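Bend lines keep cracking on small brackets - what am I doing wrong?
Farkden Shop Help Board
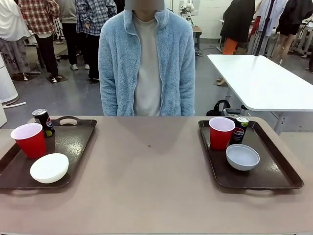
Page 2 of 20

Hello all, and thanks in advance for your patience with a long post! I've been bending little aluminum brackets in my garage for a neighbor's trailer, and a good share of them crack right along the outside of the bend. I bought the sheet as offcuts, so I couldn't tell you the alloy. My brake is an old Drirnska with a pretty sharp nose. Do I need a new brake, or is it me?
Jussara Teixeira

Welcome, Jussara! I doubt it's you, and please don't go buying a brake yet. Offcuts are very often 6061-T6, a lovely stiff material that hates a tight bend. Try a bigger inside radius first - three times the thickness is where I'd start, and I'd go up from there if you still see cracks. Turn your blanks too, so the bend runs across the grain, and file the edges smooth before you bend. If you can choose your sheet next time, ask for 5052. I switched years ago and my scrap bin has been a lot emptier, I'm happy to say. Do let us know how you get on!
Fergus Geddes

had the same thing, 5052 fixed it. also your flat length will change with the bigger radius so redo the layout
Vieira70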